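# The Front Room Floor at Barbridge 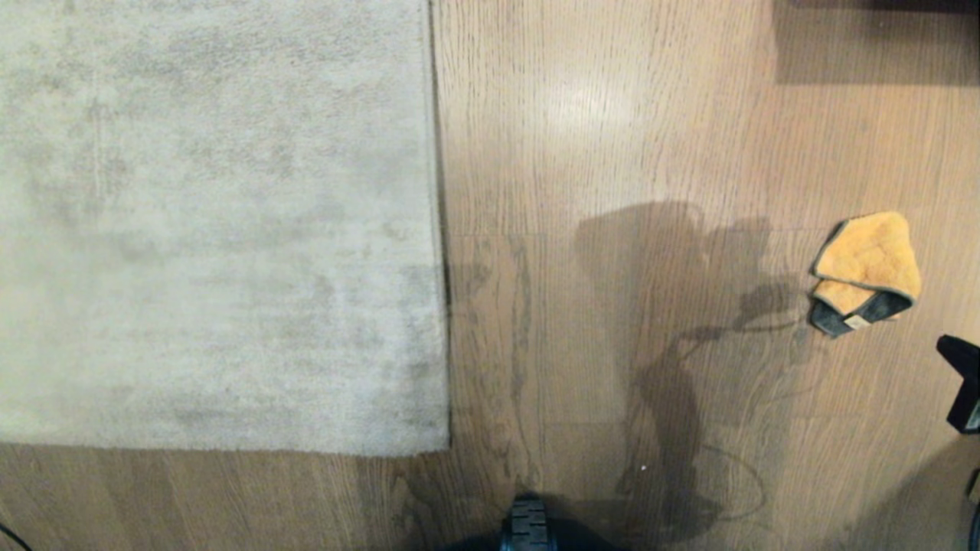 Sweeping a floor and looking after one are two different jobs, as my friend Maricica Mihăilă told me the first winter I had this place, and I have been slowly coming around to her way of thinking ever since. I go along the boards, plank by plank, and I never use more than a barely damp cloth, because these long boards with their dark knots deserve a gentle hand (and I do love those knots!). My favorite cloth at the moment is the fluffy orange-yellow one lying folded on the right, gray on the underside, which leaves me one side for dust and one for a last going-over. The light gray-beige rug is another story altogether. Brush that short pile one way and it goes pale, brush it the other and you get those darker streaks, and I have spent more evenings than I care to admit trying to make it all lie in one direction.

Carolina Bragança swears by a stiff brush and a lot of patience, working from the middle out to the edges, and I mean to give her way a proper try before February. Américo Rocha says to leave the poor thing alone, walk on it in thick socks and let it settle by itself, so you can see I have no shortage of advice. If you have a method of your own for short-pile rugs, do write and tell me. I read every letter, even when it takes me a good while to answer.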